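Plikenside Listings: read me first

Hello, and thank you for opening this file before the spreadsheet. Plikenside Listings is a small collection of home sale and rental listings that Raquel Magalhães and I have been putting together in our spare hours. It covers 1,002 listings, all of them in and near Plikenside, and we hope it will be useful to anyone who wants to see how homes get described when somebody is trying to sell them.
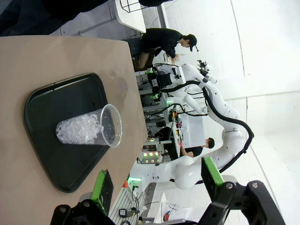
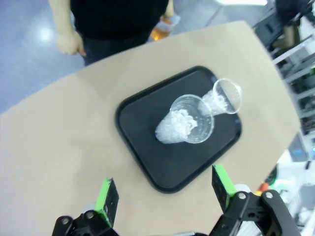
The heart of the collection is the write-up, meaning the paragraph or two of sales talk that sits under the price. Most housing data you can download gives you bedrooms, baths, square feet and a price, and throws the words away, and we thought that was a shame, so we kept every word, typos and all! Each write-up was read by one of us and tagged for the things it promises: light, storage, quiet, a short walk to something. The hardest tag by far was "entertaining," which agents will hang on a breakfast bar, a patio, a finished basement or a hallway with a shelf in it. We went back and forth for most of April and settled on a plain rule. If the write-up mentions a surface where you could set down a tray with a cup of ice on it and have company stand nearby, it gets the tag. If it only says "great for gatherings" and leaves it there, it gets the tag "entertaining, vague," and there are plenty of those.

What is in the folder

listings.csv - one row per listing, with the asking price, the type of home, the number of bedrooms and the date range it was up.
writeups.csv - the full text, matched to the first file by listing_id.
tags.csv - our tags, one per line, so a chatty listing may have a lot of lines.
changes.csv - price changes and rewrites, where we caught them.

A few notes on the columns

asking_price is what the seller hoped for. We do not have final sale prices and we don't plan to guess at them, so please don't use this column to work out what a house is worth. For rentals it holds the monthly rent, and you'll want to filter on home_type before you average anything (I forgot to do this myself and had a very exciting afternoon).

square_feet is blank for more than 30 listings. Some sellers leave it out. We left the blanks alone.

agent_code is a number from 1 to 20. Names and phone numbers have been taken out of the write-ups too, and if you spot one that slipped through, write to us and we'll pull it.

rewritten is "yes" when the write-up changed while the home was still up. Both versions are in writeups.csv, marked "a" and "b". These pairs are my favorite part of the whole thing. A "cozy" kitchen turns into an "efficient" one, and a "project" becomes a "canvas."

Where it came from

Listings were typed in or pasted by hand from Clultora, the local listing sheet, with the editor's permission. The older rentals came from Ruairí Ó Briain, who had saved them in a box of printouts, and he also explained to us what "part furnished" used to mean around there. Homes in the Carex development were listed many times over with the same text, so we kept seven of them and dropped the repeats.

Known problems

The tags are our opinion. Raquel is stricter than I am about "quiet," and you can see it if you sort by the tagger column.
Condos are thin on the ground here.
Ó Dálaigh shows up as a street name with and without its accents, and if your program mangles them, try opening the file as UTF-8.
A couple of listings were posted by owners and have no agent_code.

Using it

Classwork, hobby projects and papers are all welcome. Please keep this file with the data if you pass it along, and do tell us if you fix something - we'd be glad to fold it in.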